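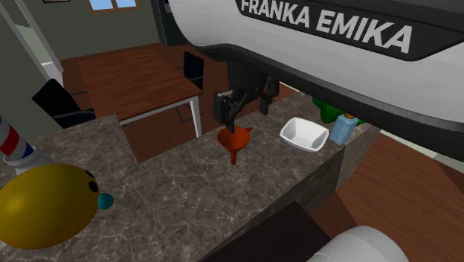
An orange-red funnel on the counter.

The Drawer at the End of the Kitchen

Every kitchen in Hilley has one drawer that sticks. Dymphna Mac an tSaoi opened hers for me one morning in April with a hip, a knee and a word I won't print. Inside were 187 objects, and she could name the purpose of maybe half.

"That's for cherries," she said, holding up something with a spring. She has never bought a cherry.

I had come to ask why people keep tools they don't use. My own record is poor. I own a melon baller, and I'm allergic to melon. So I spent a month going through other people's drawers, a job that gets you more tea than you would think possible.

Ultan Mulligan sold kitchenware at Valton for most of his working life, and he puts it down to hope. A person buying a fish kettle is buying a Saturday with fish in it. He sold 432 of them and reckons most are holding magazines now. He feels no guilt. He has one too, full of seed packets.

Caoimhe Daly took the hard line. When she moved to a smaller place, she got down to seven tools and gave the rest away in boxes marked "Free, Sorry." Within a year she had borrowed back her own potato ricer twice. The neighbor who has it now is getting cool about it.

Then there is Kittipong Chareonsuk, who runs the lunch counter at Tang and cooks 100 meals before two o'clock with a knife, a ladle and a spoon bent by his mother-in-law. I asked what was in his drawer at home. He looked at the floor for a while. Four garlic presses, he said – all gifts, and the givers visit.

I went home meaning to throw out the melon baller. It does a nice job on butter, though, and I've put it back.

Related stories
The Last Good Can Opener
Cathal Foley on Soup
Lunch at Mimis, Twice
Who Owns the Office Mugs?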